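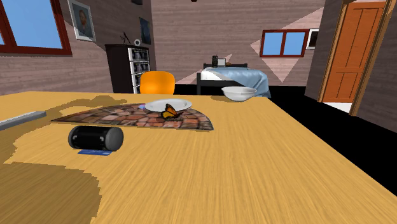
Unit 6: Planning and budgeting for a manipulation workcell

Read these notes before the tutorial. Bring a calculator and your draft equipment list.

1. Start with the task

Write the task down in one sentence before you open a catalogue. "Pick up household items from a table and put them in a bowl" is enough to start with. From that sentence you can work out the reach, the payload and the kind of gripper. A shallow plate lying flat and a cylinder on its side ask for different grips, and a thin card is harder than either. If thin flat items are on your list, budget for a suction tool or a second set of fingers.

2. Simulate before you spend

A simulated room costs staff time and computer time, but no freight. Use it to settle the things that are expensive to change later:

Table height and depth
Where the arm is mounted and which side it comes in from
Whether a bowl near the far edge of the table can be reached
What the camera sees behind the table, such as chairs, shelves and windows

Strong light patches and patterned surfaces such as placemats should be in your test rooms. Vision that works over a plain table may not work over a busy one, and it is cheaper to learn this before the camera order goes in.

Simulation is a poor guide to friction, cable wear and how soft items behave. Leave money for real trials.

3. What goes in the budget

The arm is the line everyone remembers. These are the ones left off student budgets most often:

Gripper, spare fingers and mounting plate
Controller licence and yearly renewal
Workstation and graphics card
Guarding, emergency stop and electrical inspection
Freight, customs and unpacking labour
Training for two operators
Replacement test objects

Set aside 30 per cent of the arm price for installation and safety work. If the supplier includes installation, get it in writing and cut the line.

4. Comparing quotes

Get 3 quotes. For the Torau exercise you will be given quotes from Rukel, Sikex and Shao. They are laid out differently on purpose. Put them in one table, in one currency, with tax shown separately. Check whether the gripper is included and when the warranty starts. A warranty that runs from the shipping date can lose almost 2 months before the arm is switched on.

5. Timing

Work back from the date you need the cell running. Orders placed in December are often held over the holiday shutdown, so ask each supplier for its closing dates.

To hand in by May 31, 2019: task sentence, equipment list, comparison table and a one-page budget. Late work loses marks as set out in the course outline.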